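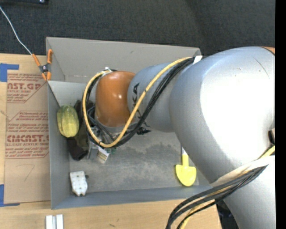 Ekene Ogunleye writes to ask whether the duck herding workshop is coming back this winter, and whether the ducks have been told. She took the October class, left with a certificate and one boot, and says she would like to try again with a group that "listens better." We assume she means the ducks.

The answer is yes on both counts. Duck herding returns to Dresideck Farm after the holidays, in the lower pasture, with the same flock and mostly the same fencing. Sign-up opens 2020-11-30 at the farm store and on the workshops page.

For those new to it: you are given a long bamboo pole, a short talk, and a flock of Indian Runner ducks who have done this many more times than you have. The idea is to move them from the pond gate to the orchard gate by standing in the right place and being calm. You do not chase. You do not wave the pole like you are landing a plane. The ducks travel as a group, bolt upright, like commuters who have just heard the platform has changed, and if you walk too fast they will split around you and meet up again behind your back.

Beginners start with the ducks that know the route. If that goes well, you'll move on to the ones that know the route and have opinions about it. Perka, our senior border collie, will be on hand to watch from the truck. She used to take part, but she finds the beginners upsetting.

A few changes from the fall. Groups are now limited to 5 people, because a larger crowd turns into a wall and the ducks just go and stand in the ditch until it's over. The course has been moved off the Tukard Road side, where a delivery driver got out to help in October and set everyone back half an hour. And the bridge over the creek has new planks, paid for out of the 2,842 dollars raised at the pumpkin supper. Thank you to everyone who ate more pie than they wanted to.

Please wear boots that fit. Leave your own dog at home, however gifted. Children are welcome from age eight and tend to be better at this than their parents - they are closer to the ground and less worried about looking silly. We go ahead in rain, which the flock considers an improvement. Ice is another story, and we'll call you the night before if we have to put it off.

Cocoa and Nnaji's ginger cookies are in the barn afterward, along with duck eggs for sale while they last. The hens have asked us to mention that they lay all winter too, and with far less publicity.

Private bookings can be made for birthdays and office outings. We did one office outing last year. The ducks went through the orchard gate in a neat line and the accounting department did not, so allow extra time.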